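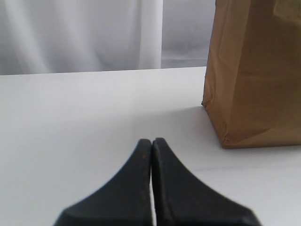 According to Catherine Lamont, a film that stays on the shelf for a year has already been reviewed, and the review is a bad one. She made the remark to a class of first-year students in Brelamthorpe, and several of them wrote it down as a rule. It is a fair account of how much of the trade thinks. As a guide to the films themselves it is less reliable, and this chapter looks at why.

Chapter 7
The Low-Budget Horror Film and Its Audience

7.1 What the chapter covers

Chapter 6 followed a horror film from script to final cut. This chapter begins with the cut finished and the money spent. It deals with festivals, sales, ratings, home release and the slow growth of a following. Most of the films discussed were made for very little, by crews whose members held more than one job, and most never played in more than a few theaters.

Students often come to this part of the course expecting it to be about marketing. Some of it is. The larger subject is how the path a film takes to its viewers changes the way they understand it. A slasher film seen at midnight with a full house and the same film rented on a wet afternoon will be remembered differently, and the written record of the film, such as it is, comes from people who saw it in one of those ways or the other.

By the end of the chapter you should be able to:

Describe the usual order of release for an independent horror film before and after the spread of streaming.
Explain what a sales agent does and how the agent is paid.
Compare a film's first reviews with its later reputation and suggest causes for the difference.
Read a simple distribution contract and find the terms that set the length of the license.

7.2 A case to keep in mind

We will return several times to Flumatley, a ghost film shot in and near an empty boarding school. Its director, Ross Ogilvie, had made two short films and worked as a sound recordist. The script ran to 9 scenes in its first form, nearly all of them set in one corridor and the two rooms opening off it. Fiona Purves, who produced, asked for an outdoor sequence so that the trailer would have some daylight in it. The sequence was written, filmed in June, and cut to less than a minute in the finished version.

The film was first shown at a small festival in a hall with 164 seats. The projector was set up for a different picture shape, and the tops of the actors' heads were missing for the first reel. Reviews from that screening mention "cramped" and "airless" images. Later writers have used the same words as praise, treating the tight images as a choice made by Ogilvie and his cameraman, Štěpánek. Anyone who has watched the disc release can see a good deal of space over the actors' heads. The mistake has now been repeated in print often enough that it turns up in student essays, and you should check for it in your own.

A sales company, Prudatach, took the film on after the festival. The contract gave it the right to sell the film in all territories, with its costs to be recovered before the producers received anything. The company's costs included a new poster, a new trailer and a booth at a market. A first disc run of 2000 copies sold slowly. A second run of 4000, issued under a different cover with the ghost shown clearly on the front, sold out. Ogilvie disliked the cover. He had spent most of the film keeping the ghost out of sight, and buyers now knew what it looked like before they pressed play. Purves approved it.

Neither of them was being unreasonable, and the disagreement is a useful one for class. A horror film has to promise something in order to be picked up at all. The promise is made by the cover, the title, the trailer and the short text on the back, and these are usually prepared by people who did not make the film. Section 7.5 looks at covers in detail, with the two Flumatley designs side by side.

7.3 Terms used in this chapter

Release window: the period during which a film is available in one form only, for example in theaters.

Territory: a country or group of countries treated as one unit in a contract.

Minimum guarantee: a sum paid to the rights holder up front, against future income.

Pickup: a finished film bought by a distributor that had no part in making it.

Cult film: a film with a small, lasting audience that returns to it. The term is used loosely in reviews and on packaging. Angus Strachan limits it to films that failed on first release, while Trefor Prydderch would include any film that is watched repeatedly by groups. This book follows Prydderch, except in Section 7.8, where the narrower meaning is marked.

7.4 Before you read on

Choose one horror film that you first saw at home. Write a page on how you came to see it: who suggested it, what the cover or menu image showed, and what you expected. Keep the page. You will need it for the exercise at the end of Section 7.6, where you will compare it with two reviews from the year the film came out.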